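12 Sep 2023

Spiegel, Wrist-Cams und warum unsere Policy sich selbst für ein Hindernis hielt

So, endlich mal wieder was hier. War lange still, lag an der Fitberg-Deadline. Jetzt ist das Zeug abgegeben und ich kann schreiben, was in den letzten Wochen so los war. Wird kein sauberer Text, sorry. Sitze im Zug.

Kurz worum es geht. Wir trainieren Policies für Manipulation nur aus der Handgelenkkamera. Kein Kopf, keine externe Kamera, nichts. Demos rein, Behaviour Cloning, Aktionen raus. Läuft auf Tischen gut, in Küchen ganz ordentlich. Und dann wollte Sigrun (Bråten, macht bei uns die Evaluation) unbedingt Badezimmer. Ich war dagegen. Zu eng, zu viel Glanz, zu viel Glas. Genau deshalb, meinte sie.

Erster Durchgang mit dem alten Modell: 40 Prozent Erfolg. Aufgabe war simpel, Gegenstand neben dem Waschbecken greifen und ein Stück weiter rechts abstellen. In der Küche schafft dasselbe Modell das im Schlaf. Im Bad: Arm fährt los, zögert, fährt zurück, zögert. Sieht aus wie jemand der seinen Schlüssel sucht.

Erste Vermutung war natürlich Licht. Immer ist es Licht. Tormod hat zwei Tage Belichtung durchprobiert, fest, automatisch, wieder fest. Hat fast nichts gebracht. Zweite Vermutung Marmor, weil die Maserung die Kanten frisst. Auch nicht wirklich. Wir haben Platten mit ähnlicher Maserung auf den Labortisch gelegt und da lief es.

Dann hat Ronja einfach mal ein Bettlaken über den Spiegel gehängt. Nächster Durchgang, gleiche Startpositionen: 63 Prozent. Ein Bettlaken! Da standen wir dann alle etwas blöd rum.

Also Spiegel. Im Nachhinein klar, vorher hatte es keiner auf der Liste. Für die Kamera am Handgelenk ist ein grosser Wandspiegel halt ein zweiter Raum. Da bewegt sich was, und zwar im selben Takt wie man selber, nur gespiegelt. In den Trainingsdaten gab es das praktisch nicht. Was es gab: Szenen, in denen jemand anderes im Hintergrund durchs Bild lief, und da hat der Operator bei der Teleoperation brav gewartet. Unsere Lesart ist also, dass das Modell gelernt hat "im Hintergrund bewegt sich was Grosses = abwarten". Und im Bad bewegt sich im Hintergrund immer was, nämlich man selbst. Man wartet also auf sich selber.

Beweisen kann ich das nicht hart. Aber: wir haben die Attention Maps angeschaut (jaja, ich weiss, Attention ist keine Erklärung, Sixten schickt mir dazu bei jeder Gelegenheit Paper) und in den Zögerphasen liegt ziemlich viel Gewicht auf dem Spiegelbild. Mit Laken nicht. Reicht mir als Arbeitshypothese.

Was haben wir dagegen gemacht? Drei Sachen probiert, eine taugt.

Variante A, Spiegel segmentieren und ausmaskieren. Klingt logisch, ist Murks. Die Segmentierung klappt, solange der Rahmen im Bild ist. Ist der Greifer nah dran, sieht man nur noch Spiegelfläche und dann ist das für das Netz halt einfach ein Zimmer. Die Maske flackert, Policy wird davon noch nervöser. Nach einer Woche begraben.

Variante B, synthetische Spiegel. Also in vorhandene Demos Spiegelflächen reinrendern. Tormods Idee, finde ich immer noch schön. Problem: für ein glaubhaftes Spiegelbild brauchst du die Geometrie vom Raum hinter der Kamera, und die hat man bei Wrist-Cam-Daten nun mal nicht. Also irgendwelche anderen Räume eingesetzt. Hat ein bisschen geholfen, aber die Eigenbewegung passte nicht, und genau um die geht es ja.

Variante C, die langweilige: echte Demos vor echten Spiegeln aufnehmen. 400 Stück. Verschiedene Bäder, verschiedene Spiegel, mit Leuten im Raum und ohne, Licht an, Licht aus. Dazu ein kleiner Hilfsverlust, bei dem das Netz aus zwei aufeinanderfolgenden Bildern die eigene Greiferbewegung vorhersagen muss. Die Idee dahinter ist, dass es den Zusammenhang zwischen "ich bewege mich" und "das da hinten bewegt sich mit" irgendwie mitnimmt. Kostet im Training fast nichts, zur Laufzeit wird der Kopf weggeworfen.

Aufnahmen also im Gästebad in Wirnberg, und in zwei anderen. Badezimmer sind zum Aufnehmen die Hölle. Man steht sich auf den Füssen, jedes Stativ ist im Weg, und nach einer Stunde mit geschlossener Tür ist die Luft weg.

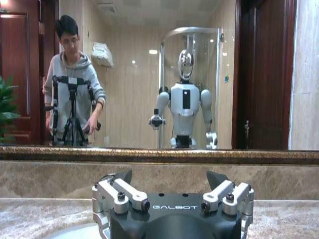 Wichtig war mir, dass wir nicht aufräumen. Also keine Leute rausschicken, nichts abhängen, keine "saubere" Szene. Genau der Kram, den man beim Aufnehmen sonst reflexartig vermeidet, muss ja rein. Am Anfang hat trotzdem ständig jemand gefragt ob er aus dem Spiegel gehen soll. Nein! Bleib stehen! Beweg dich ruhig!

Ergebnis, Auswertung über 100 Durchläufe in einem Bad, das im Training nicht vorkam: mit den neuen Daten plus Hilfsverlust sind wir deutlich über dem Laken-Wert. Die genaue Zahl spare ich mir bis das Paper draussen ist, sonst reisst mir Marit den Kopf ab (Söderlund, nicht verwandt mit Ronja Söderlund, fragt bitte nicht mehr). Das Zögern ist fast weg. Und in der Küche wird nichts schlechter, davor hatte ich am meisten Schiss.

Was noch nicht geht:

- Greifen ganz nah am Spiegelglas. Da fährt er manchmal auf das Spiegelbild vom Objekt zu. Selten, aber unschön, und man ist schnell am Not-Aus.
- Gebogenes Glas. Duschkabinen zum Beispiel, mit so halben Spiegelungen drin. Ganz eigenes Thema.
- Ohne Hilfsverlust, nur mit den Daten: auch besser als vorher, aber die Streuung zwischen den Seeds ist riesig. Müssen wir nochmal laufen lassen, mit mehr Seeds. Rechenzeit ist gerade knapp, Greden läuft parallel auf dem Cluster und hat Vorrang.

Sixten meinte beim Mittagessen, man könnte das Ganze auch umdrehen und den Spiegel benutzen. Also als zweite Kamera, gratis sozusagen, man sieht ja plötzlich den eigenen Arm von vorne. Fand ich erst albern. Inzwischen denke ich jeden Abend drüber nach. Kalibrierung wäre halt eklig, man müsste die Spiegelebene schätzen, und zwar laufend. Wer da was kennt, bitte Mail.

Code kommt, wahrscheinlich im November. Daten auch, aber da müssen wir erst die Gesichter unkenntlich machen, und zwar so dass die Bewegung der Leute erhalten bleibt. Noch so ein Punkt, an den man bei Spiegeln denken muss: auf einmal ist die halbe Gruppe in den Wrist-Cam-Daten drauf, das war bei den Tischaufnahmen nie ein Thema.

Muss umsteigen. Kommentare sind wieder offen, der Spamfilter spinnt aber noch, also bitte nich wundern wenn es dauert.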